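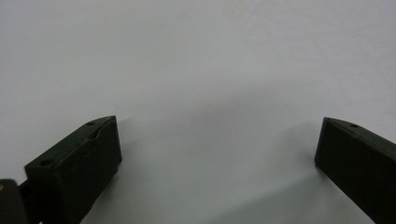
Photo: Rowena Policarpio / Pilel project. Figure 2 of the paper.

Publications > Pilel > Working papers > Section 3

3.2 Collecting demonstrations with the hand-held gripper

All training examples in this paper were recorded with a hand-held gripper that carries its own camera. The operator holds the tool, performs the task once, and sets the tool down. No robot is present during recording. The camera moves with the hand, so the two fingers stay in view and serve as a fixed reference for the opening width. Figure 2 shows a view of this kind, with the fingers apart, nothing between them, and a plain pale surface behind.

We collected 3248 demonstrations at two sites, Nolanden and Florkcombe. Operators at both sites followed the same written protocol, last revised 2024-05-11. Each session began with a short calibration in which the operator opened the fingers fully, closed them, and opened them again. The opening width was then read from the images by fitting the top edge of each finger. Views against a plain background gave the cleanest fit — the fingers are dark and the contrast is high — and we used them to check the fit before moving on to cluttered backgrounds.

Shadows caused more trouble than we expected. On light surfaces a soft shadow often falls between the fingers, and an early version of the edge detector took the border of the shadow for the border of the finger. Jade Simard relabeled 2000 images by hand and we retrained the detector on them. The errors that remained were mostly in images with motion blur, and these were dropped.

Views with an empty gripper were kept in the training set. In a first round, completed in October, we had trimmed each recording to start shortly before contact with the object. The policy trained on those recordings closed its fingers too early and sometimes closed them on nothing. Restoring the approach phase removed most of these failures. It also made the files longer, and we lowered the frame rate of the approach phase to keep storage within limits.

The work was shared among 12 operators. None had used the tool before, and each practiced until they could finish the Rebelo sorting task without a drop. Practice recordings were stored apart from the main set and are not used in any result reported here. We did not correct for differences in speed between operators — the slower recordings are included at their original length. Section 3.3 describes how the recordings were split for training and testing.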